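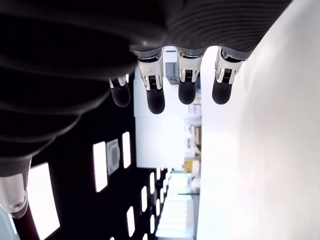
A smooth white surface in even light, with a little gray shading toward its edge.

How to clean smooth white surfaces without leaving streaks

By Cristóvão Cordeiro
Home care / Surfaces

White and smooth is the most difficult combination to clean well. A patterned surface forgives you. On a plain white one, each stroke of the cloth stays visible when the sun comes in from the side. In my apartment I have white cabinet doors, a white table and one long white shelf, and during my first year there I made them dull by using the wrong sponge. The method below is what I use now. It takes me 11 minutes for the table and somewhat longer for the doors.

It is suitable for painted, lacquered and plastic-coated surfaces. It is not meant for marble or other natural stone, which need their own products.

What you need

2 microfiber cloths, one for washing and one for drying
A bowl of lukewarm water
Dish soap, the plain kind without color
Baking soda
A soft toothbrush which you do not use anymore
A small lamp or a flashlight

Wash new cloths one time before you use them, without fabric softener. Softener remains in the fibers and then you rub it onto the surface. I spent a whole November looking for the cause of a greasy film on my shelf, and it was this.

Step 1. Look at the surface from the side

Switch off the ceiling light and hold the lamp low, almost parallel to the surface. Even light from the front hides a lot. From the side you will find fingerprints, drops that have dried, and the thin scratches which no cleaning will take away. Remember where the scratches are, so that you do not scrub there later in the belief that they are dirt.

Step 2. Remove the dust dry

Go over everything with a dry cloth before any water touches it. Fold the cloth in four and turn to a clean side when one becomes gray. Dust together with water makes a paste, and the paste goes into the corners and the joints, from where it is slow work to bring it out again.

Step 3. Wash

Put three drops of dish soap in the bowl. It looks like too little, but please do not add more. Wring the cloth until it does not drip. Start at the bottom of a vertical surface and go up. I learned this from Pavithra Gounder, who cleaned kitchens in rental apartments for many years. When you begin at the top, dirty water runs down over the dry part and can leave lines there.

On a table the direction is not important. Work in straight, overlapping strokes and do the edges last.

Step 4. Treat the stains

Coffee and tea: mix one teaspoon of baking soda with a few drops of water, put it on the stain with your finger and wait five minutes. Then wipe with almost no pressure. Baking soda is a mild abrasive, and on a glossy lacquer it can leave a matte spot. Try it first in a place that is not seen, for example the inside of a door.

Pencil: a white eraser, used dry.

Grease near the stove: one drop of soap directly on the damp cloth, held against the place for half a minute. Repeat if it is necessary.

Black marks from shoes or bags: try the eraser first, then the soap.

Yellow from age or sunlight: this is in the coating itself and you cannot wash it out. I tried four times with my shelf before I accepted it.

Step 5. Rinse and dry

Change the water. Many people leave out the rinsing, and then the soap that stays behind catches dust within some days. Wipe once with clean water and dry immediately with the second cloth. Take the lamp again and look from the side. If there are streaks, breathe on them and polish with the dry cloth.

Edges and handles

Around handles and along the edge of a door, the dirt is usually a mixture of skin grease and dust. Use the toothbrush with the soapy water and keep a cloth below it for the drops. Do not let water stand on an open edge. If the core is chipboard, it will swell, and it does not go back.

What I do not use

The green side of the kitchen sponge, scouring cream, and glass cleaner with ammonia on lacquer. I am also careful with the melamine type of sponge. It removes nearly everything, and with it a little of the gloss.

How often

The table every evening with a damp cloth only, the doors once a month with all the steps. The shelf I do when I can write my name on it.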